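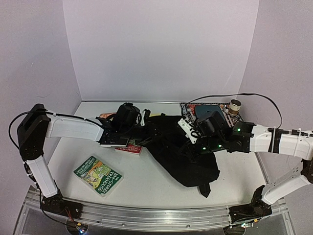 Mal-soon Cheon
shop floor lead at Wesero, writes about machines and chores

OK, people keep asking me whether robots can do housework yet, and I keep giving a long, annoying answer at dinner. So I'm putting the long, annoying answer in a thread and you can all mute me.

Short version: some chores, some of the time, if you clear the table first and don't stand there tapping your foot.

Look at the bag. Two arms, both with their grippers at the same black fabric bag, and it's just lying there crumpled like mine does on the kitchen floor every day at 5. A bag is a horrible object! It has no shape until you give it one.

I run a packing line in Durkside. We have a machine that closes cartons all day long and I love it like a pet. A carton is the same carton every time. Hand that machine a tote bag and it would be completely lost.

Think about what you do when you pack a kid's library books. You grab an edge, give it a shake, poke a hand in to find the opening, hold it wide with your elbow because you're also on the phone. I timed myself on Friday. 9 seconds to get a floppy bag open and standing. I wasn't even looking at it.

For an arm, every one of those little moves is its own problem. Which bit of black is the top layer? Is that the strap or the rim? There's a short strap hanging off the lower edge of this one and I bet I could grab it by mistake too.

And black on black! Black fabric, black gripper parts. I had to squint at the left side to work out where the bag stops and the gripper starts.

Books are easier, I'd say. Flat, stiff, they stay where you leave them. Except a paperback lying flat on a smooth table is a pain to get a fingertip under, and in a pile they overlap, so you pull one and three come along.

(Yes, that's The 104-Storey Treehouse. My nephew has read it so many times the cover fell off. Several of you are going to reply only about this, I know you.)

Veikko Rissanen asked me last night, "so would you buy one?" For laundry, towels only, maybe. For tidying a kid's room, no. For our returns bench at work, I'd take a pair tomorrow if somebody else paid.

Returns is where I think this gets useful first. We had 381 soft items come back in October, every one stuffed into its packaging a different way. Slow is fine there. Slow and a bit clumsy is fine too, as long as it puts the hard ones aside for Teemu and keeps going.

At home I'm pickier. If I have to lay everything out on a clean table before the machine starts, I've done half the chore already — and the half I hate.

My mother's test is the one I trust: can it empty a school bag it's never seen before, including the banana. Ask me again when one passes that.

Anyway, replies are open. Tell me the one chore you'd hand over first. Mine is fitted sheets and I won't be taking questions.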